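4.2 Plates with compartments

I should own up at the start of this section that divided plates were my least favourite part of the whole study. When I planned the sorting work at Istow I had bowls, cups and plates down as three tidy groups, and I thought the plates would be the easy ones. Then the nursery crockery came in from Melgate, and a good share of it was the sort of thing you buy for a toddler who won't let the peas touch the potato. Ears, paws, little side dishes, a raised rim round everything. Is that a plate? A tray? I went back and forth on it for most of January.

What I settled on was the use of the thing. If you'd put a child's dinner on it and set it down in front of them, it went in with the plates, however odd the outline. That gave me a main group of 576 pieces out of the 3,231 in the full collection, and I split the plates again into 2 types: plain ones, and ones with compartments (Type 2 from here on).

Type 2 pieces caused trouble mostly because of their outlines. A round plate looks the same whichever way you turn it, so you can stack it without thinking. A plate shaped like an animal's head has a top and a bottom, and if you drop one onto a pile the wrong way round the ears stick out and the next one wobbles. I kept the purple mouse-head plate in Figure 2 on my desk for weeks as my test case — one big round section, two small round ones for the ears, and Minnie Mouse in the middle of the large part. If a sorting rule could cope with that, I reckoned it could cope with most of the cupboard.
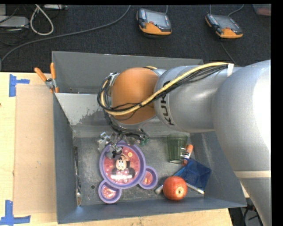 Figure 2. A Type 2 plate in the grey bin.

The colours were another headache, though a more cheerful one! My first go at the labels, which I borrowed from the Cronin list, had a single box for colour. Fine for white china, hopeless for children's things, where the rim is one shade and the base another and there's a cartoon character on top of both. I ended up writing down the rim colour first and the base colour second, and leaving the picture to a separate line. It made the forms longer and I grumbled about it, but it did stop me calling the same plate purple one morning and pink the next.

I also dropped the size bands that the Helow forms use. They go by the widest measurement, and with ears in the way that tells you very little about how much dinner fits on the plate. For Type 2 I measured across the main section only and noted the small compartments separately. Anyone comparing my table with the older Helow one should bear that in mind, as the plates with ears will come out a band smaller in mine. Plain plates aren't affected, and I've left those figures as they were.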